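Adjournment Granted in the Lambrechts Fraud Matter

The district court at Matau has granted a further adjournment in the case against the former bookkeeper of Lambrechts, who is charged with theft and the falsification of accounts.

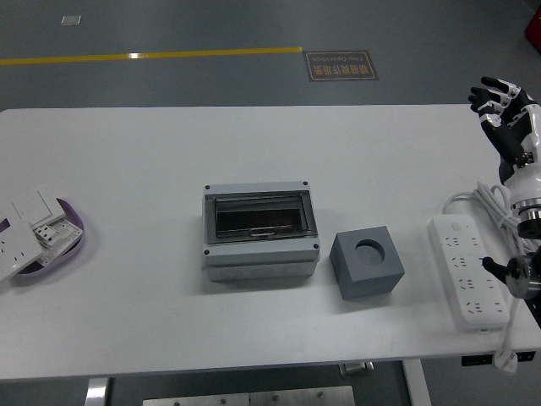
Counsel for the defense, Lungile Du Plessis, informed the court that 475 pages of bank records had been served on her office only the evening before. She requested 30 days in which to review them. The prosecution did not oppose the request but asked that bail conditions remain unchanged.

Magistrate Marjatta Lindqvist allowed the application. She noted that this was the third postponement and directed that the next hearing proceed with or without further disclosure. The accused must continue to report to the Pukard police station and may not contact former colleagues.

It is the view of this writer that late service of documents has become too common in this district. Readers who wish to attend should note that public seating is limited and that the doors open at 8:30 a.m.

3 comments | 375 shares

Contact | Copyright, all rights reserved | Back to top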